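2020-08-28

**Hakthorpe Handling Rules for Hand-Held Grippers, third edition: a review**

I've had this little spiral-bound guide on the go for most of August, and I've grown very fond of it, even if it did take me a good while to warm to the opening chapters. It runs to 152 pages, costs less than a decent lunch, and is meant for people who collect demonstrations at home or in small workshops. Kalliopi Dimitriou lent me hers first, with 3 coffee rings on the cover, and I ordered my own soon after!

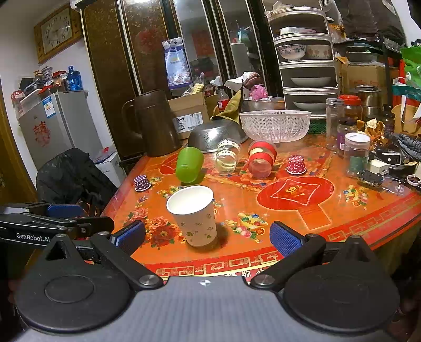

The chapter on setting out a work area is the best of the lot, and I'd buy the guide for that alone. Rule 106 asks you to note anything see-through or nested before you begin, and to write down the surface as well — pattern, shine and all. I used to put "cups on table" and leave it there. Now a stack of clear plastic cups on a glossy orange and red cloth gets a proper line of its own, and so does a paper cup standing by itself with its rim up.

The safety pages are plainer than those in the Stultamberg booklet, and kinder too. I do wish the finger-pinch advice came before the cleaning advice, and the index is dreadful (try finding "pads"). The checklists at the back are lovely, though — I've photocopied mine twice already, and the second lot is going to Kalliopi along with her copy.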